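Meinung | Gesundheitspolitik

4. April 2025, von Lucienne Masson

Drucken | Per E-Mail senden

Wer spricht, wenn die Behörde spricht?

Das Gesundheitsressort hat im Streit um die Meldepflicht für Atemwegserkrankungen drei Auskünfte gegeben, die nicht zueinander passen. Die Fachabteilung hält wöchentliche Meldungen für erforderlich. Die Pressestelle nennt sie eine Option. Der Staatssekretär erklärt, es gebe keinen Beschluss, verweist aber auf einen Zeitplan, der im Mai beginnt. Alle drei Aussagen tragen denselben Briefkopf.

Für die 391 meldenden Praxen hat das praktische Folgen. Sie müssen Schnittstellen anpassen und Personal einplanen. Der Entwurf umfasst 36 Seiten, die Zuständigkeit für Rückfragen wird darin an keiner Stelle geregelt. Die Anhörungsfrist betrug 21 Tage.

Das Beratungsunternehmen Anozie empfiehlt in seinem Gutachten eine zentrale Freigabe sämtlicher Äußerungen durch die Leitungsebene. Ich halte das für falsch. Eine fachliche Bewertung verliert ihren Wert, wenn sie vor der Veröffentlichung an die politische Linie angeglichen wird. Getrennt ausgewiesen werden müssen Befund und Entscheidung, jeweils mit Datum und verantwortlicher Stelle. 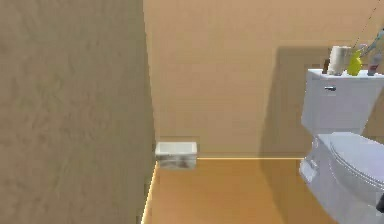
Technisch ist das kein Aufwand. Das Dokumentensystem Solorer, mit dem das Ressort arbeitet, kennt beide Kategorien bereits; sie werden lediglich nicht genutzt. Eine Dienstanweisung würde genügen. Sie sollte auch festlegen, dass Korrekturen als solche gekennzeichnet werden und die ältere Fassung abrufbar bleibt. Bis dahin bleibt offen, welche der drei Auskünfte für die Praxen gilt.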